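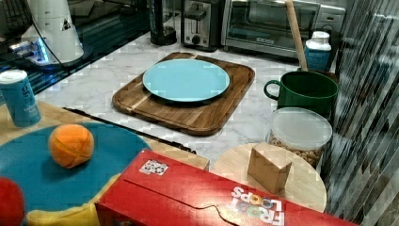
On the Bench: Six Weeks With the Zalteo Counter Kit

A lot of you wrote in after the September issue to ask if I was ever going to review the Zalteo, and yes, sorry, I've been slow. I wanted to give it a fair run on a real kitchen counter with real kitchen stuff on it, and I kept finding one more thing to try (you know how it goes). Six weeks in, I have opinions!

First, what you get for your money. The Counter Kit is $1,445 and it comes as the gripper, a set of swappable fingers, the wrist camera with its mount, a power supply, the cables and a year of the Bokeo software. You bring your own arm. I think the website could say that a good deal louder, and Mizanur Majumder wrote to tell me he had the thing unpacked on his dining table before he spotted it. If you already run one of the arms on their list you're fine. If you don't, you're looking at a much bigger bill and you should read a different review first.

Setup took me an evening. The bracket bolts straight on and the bolts are a good size, no fishing around with a tiny hex key that rounds off if you look at it funny. The cable clips are another story. They're stiff, they sit too close to the joint, and I cracked one on the first night. Zalteo mailed me a bag of spares without any fuss, so points for that, but order extras when you buy.

The camera gave me the most trouble and also the most fun. It sits right up at the gripper and looks down past the finger, so you see your target up close while you're reaching for it. Great for plates and boards and anything flat. What you lose is sharpness as soon as the arm moves at any speed. Mine blurs a lot at the default pace. Drop the speed setting a couple of notches in Bokeo and it gets much better, and your demos get longer, and you drink more coffee. I also found that a glossy or veiny countertop can confuse the auto exposure, though the last update helped.

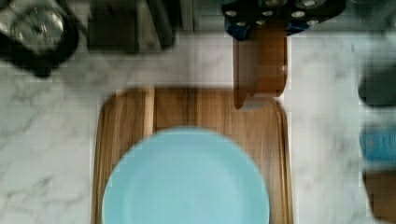
Wrist camera view on the marble, with the finger down at the corner of the cutting board and the blue plate just below.

Now the software. Bokeo ships with 27 starter tasks, and they're a mixed bag. The plate ones are lovely. "Plate to board" ran for me the first afternoon with hardly any tweaking, and I'll admit I made my whole family come and watch. The cereal box ones, not so much. A big box lying flat is hard for a gripper this size, since there's nothing much to grab except an edge, and the starter task seems to assume the box is standing up. Soft things are hit or miss too. Balls are good practice, cheap and forgiving, and you'll spend a fair bit of time on your knees getting them back out from under the stove.

Recording your own tasks is where I'd put most of your time. I've saved 346 demos so far, which sounds like a lot until you start sorting them and see how many are you bumping the same mug. The tagging screen is quick and it lets you toss a bad run with one key. What it won't do is let you trim one. If the first half is perfect and then you drop the plate, the whole run goes in the trash. I asked Debashish Karunaratne on their support desk about it and he told me trimming is on the list, no date yet. He was very nice about my three follow-up emails.

A few smaller gripes while I'm at it. The finger covers pick up crumbs. The manual is a PDF with no index. And the app still plays a little tune every time it connects, which was cute for a day, and the off switch is buried under "Accessibility" where I'd never have looked.

On the plus side, it's quiet. I can run it with someone on the phone in the next room and they don't complain. The grip is gentle enough that I've used my own dishes the whole time and haven't chipped one yet (knock on wood). And everything comes apart with the one wrench in the box, so cleaning it up after a messy session is quick.

Would I buy it? If you have the arm already and you like tinkering, yes, and I'd skip the carrying case. If you want something to unload your dishwasher while you watch TV, please save your money for now. A couple of you asked how it stacks up against the Chowdhury gripper, and I can't say yet. Mine is on back order through Grernomside and the ship date keeps sliding. When it lands I'll run both on the same counter with the same plates and write it up.

Got one of these kits yourself? Hit reply and tell me what you've taught it, and if you've found cable clips that don't snap, please send me the link.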